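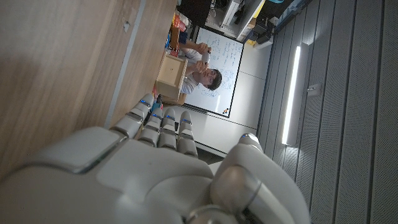 作業室のようす。ふたのない小さな木箱と、青いペンの書き込みが並ぶホワイトボード

木箱整理プロジェクト「ムヴォフ」 中間報告
ポセント助成担当のみなさまへ

3月23日 文:セレステ・フォンセカ
シェア 21 コメント 7

いつもあたたかく見守っていただき、ありがとうございます。前回の報告をお送りしたのが10月でしたから、ずいぶん間があいてしまいました。そのあいだにも何度かお電話で励ましの言葉をいただいて、そのたびに「次の報告ではちゃんと片づいた部屋のお話をしますね」とお約束していたのですが、結論から申しますと、まだ片づいている途中です。ただ、途中の中身がだいぶ変わってきましたので、今回はそこを少し長めに書かせてください。

はじめての方もお読みになると伺いましたので、簡単にご説明しておきます。ムヴォフは、バカリス館の作業室にたまっていた工作材料や遊び道具、日用の小物をひととおり見直し、木箱に詰め直して、近隣の教室や集会所に貸し出せるかたちにする取り組みです。木箱はプロンデモン工房にお願いして作ってもらっています。助成金の使い道は、木箱の製作費、棚と台の手入れ、それからラベルや仕切りなどの消耗品です。

■ 棚卸しが終わりました

いちばんにお伝えしたいのがこれです。作業室の品目をすべて台帳に載せ終えました。全部で254品目。始める前は、わたしもセンヨ・エシュンも、その半分もないだろうと思っていたのです。ところが引き出しの奥から出てくること、出てくること! 同じ色の毛糸が別々の袋に入っていたり、ふたと本体が離ればなれの容器があったり、どう見ても何かの部品なのに何の部品なのかわからないものがあったり。わからないものは「保留」の箱に入れて、心当たりのある方に見ていただいています。先日はそのうちのひとつが、古いボードゲームのサイコロ受けだと判明しました。箱のほうはもう手元にないのですが、それはそれで嬉しかったです。

台帳は最初、紙でつけていました。途中から電話で撮った写真を添えるようにしたところ、あとで探すのがずっと楽になりました。「青いふたの、平たいほう」などと言葉で書いても、翌週の自分にはまるで通じないのですね。写真の撮り方は決めごとを少なくして、品物をひとつずつ、なるべく明るいところで、というだけにしてあります。

■ 木箱のこと

貸し出し用の木箱は、今期の予定数が40箱、そのうち21箱が届いて、中身を詰めはじめています。ふたなしの浅めの形にしたのは、前回の報告のあとに試した結果です。はじめはふた付きで考えていました。そのほうが見栄えもしますし、重ねられますから。けれども教室の先生方にお試しいただいたら、ふたが行方不明になる、ふたの置き場がない、子どもがふたをそりにして遊ぶ、とご意見をたくさん頂戴しまして、思いきってやめました。浮いた分の費用は仕切り板に回しています。

側板の合板については、プロンデモン工房の方とずいぶん話し合いました。厚くすれば丈夫になりますが、詰めたときに重たくなって、持ち運ぶ人がつらい思いをします。今の厚みは、エシュンが満杯の箱を抱えて階段を三往復して決めたものです。四往復目はさすがに断られました。角はやすりをかけて丸くしてありますが、届いた箱のうちいくつかはささくれが残っていましたので、こちらで手直しをしています。この作業が思ったより好評で、やすりがけだけしに来たいとおっしゃる方もいらっしゃいます。

■ 台と棚の手入れ

木の面は、一度きれいに拭いてから、傷の深いところだけを補修することにしました。全部を張り替える案もお見積りに入れておりましたが、細かい木目がまだしっかり残っていて、もったいないというのが二人の一致した意見です。小さな金具の留め具も、かたくなっていたものに油をさして使い続けています。油をさした日は、開けたり閉めたりする音がずっと部屋に響いていました。犯人はわたしです。

棚のほうは、よく使うものを腰の高さに、めったに使わないものを上に、という当たり前のことをようやく実行に移しました。上の段にあった毛布類を下ろすのに半日かかり、そこに何を上げるかでさらに半日悩みました。季節の飾りを上げることで落ち着いています。

■ ホワイトボードの使い方

前回のご面談で「作業の分担が見えにくい」とご指摘をいただいていた件です。作業室のホワイトボードに、やること、やりかけのこと、誰かに聞かないと進まないことを、思いついた人がどんどん書き込むようにしました。ペンは青にそろえています。色分けも一度は試みたのですが、赤は至急、緑は確認ずみ、などと決めても、手近にあるペンで書いてしまうのが人情というもので、かえって混乱いたしました。

書き込みはすぐに何行にもなり、びっしりと埋まってしまいます。それで、終わった行を消す時間を帰る前に五分だけとることにしました。この五分が案外おしゃべりの時間になって、「あの箱、仕切りを一枚減らしたら入ったよ」というような話が出てきます。報告書にはなかなか書きにくい成果ですが、わたしはとても大事に思っています。色のついたマグネットは隅に寄せておいて、メモを留めたいときに使います。

■ まだ片づいていないところ

よいことばかり書きましたが、色とりどりの容器や包みを積んだ一角は、まだにぎやかなままです。赤、オレンジ、青と、見ている分には楽しいのですけれど、下のものを出すには上のものを全部どけなければなりません。棚卸しのときにいったん寄せたものが、そのまま居ついてしまいました。

進まない理由ははっきりしていて、行き先になるはずの木箱の残りがまだ届いていないのです。工房の乾燥の都合で納品が少し後ろにずれました。工房からは丁寧なご連絡をいただいていますし、急がせて反りの出た箱をもらっても困りますので、こちらは気長に待つことにしました。そのかわり、先に中身の組み合わせだけ決めておけば届いた日に詰められますから、台の上で仮の組み合わせをこしらえては、写真に撮ってほどく、ということを続けています。

もうひとつ、ラベルの文字の大きさでまだ迷っています。遠くから読めるように大きくすると、箱の側面に品名が入りきりません。エシュンは絵を描けばいいと言い、わたしは絵だけでは毛糸と縄の区別がつかないと言い、そのまま二週間ほどたちました。どなたかよいお知恵がありましたら、ぜひお聞かせください。

■ 試し貸しの声

できあがった箱のうち7箱を、近くの教室に試しにお貸ししました。戻ってきた箱には感想の紙を入れていただいています。いくつか書き写します。

「仕切りがあるので、しまう場所を子どもが自分で覚えました。」
「紙を切る道具と貼る道具が同じ箱だと助かります。」
「浅いので探しやすいです。でも、机の端に置くとひっくり返しそうになります。」

三つめのご意見は、底にすべり止めを貼れば和らぐかもしれません。手持ちの材料で一箱だけ試して、具合がよければほかにも広げます。消耗品費の範囲でおさまる見込みですので、予算の組み替えはお願いせずに済みそうです。

■ これからの予定

残りの木箱が届きしだい、やすりがけと詰め合わせにかかります。並行して、容器の山をほどくこと、ラベルの見本を二通り作って教室の方に選んでいただくこと、貸し出しの手順を一枚の紙にまとめること。手順の紙は下書きができているのですが、わたしが書くとどうしても長くなりますので(この報告書でもうお気づきかと思います)、エシュンが短くしてくれているところです。

会計の書類と台帳の写しは別便でお送りします。バカリス館の近くへお越しの折には、どうぞ作業室にもお立ち寄りください。お茶をお出しします。台の上が空いていなければ、廊下の長椅子でゆっくりお話しいたしましょう。

ムヴォフ担当 セレステ・フォンセカ

関連する記事
・ふたをやめた理由 プロンデモン工房との打ち合わせから
・ムヴォフ 10月の報告
・「保留」の箱の中身、ご存じの方はいませんか
・バカリス館 作業室の利用案内
・やすりがけの手順(センヨ・エシュン)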